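Household Chores Assistant (two posts, fixed term)
Jasbridge, Clikel site
Posted 14 Aug 2020

We have been told for years that the robot butler is on its way. Our job at Jasbridge is to find out how far it has got, and the answer so far is somewhere near the cutlery drawer. We want two patient people to help it along.

You will spend your days doing household jobs slowly, by hand and with a pair of grippers, and then doing them again. Laying a table. Putting chopsticks away. Folding a cloth that does not want to be folded. Any child can do most of this, though few will do it for a whole afternoon, which is why we pay.

Pay is £2,185 a month. Posts run until the end of April, with lunch provided. You will wash up after it, and we will take notes.

You need steady hands, fair eyesight and the nerve to tell an engineer that the thing has dropped the spoon again. No technical background wanted. Kauko Kallio has enough for the whole building.

A thin round stick on a soft cloth is still a hard morning's work for a machine, and a bent one is worse.

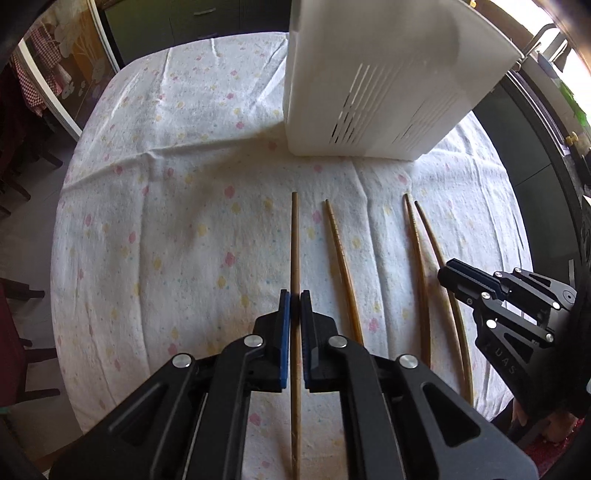

Anyone who has kept house, waited tables or worked a shop floor will have opinions on how such jobs ought to be done, and we would like to hear them at interview. You will also be asked to sort some cutlery. Bring reading glasses if you use them.

Write to Annick Ferrand at the Clikel office with a short letter and the name of one referee. Please say which chore you hate most. You may still be given it.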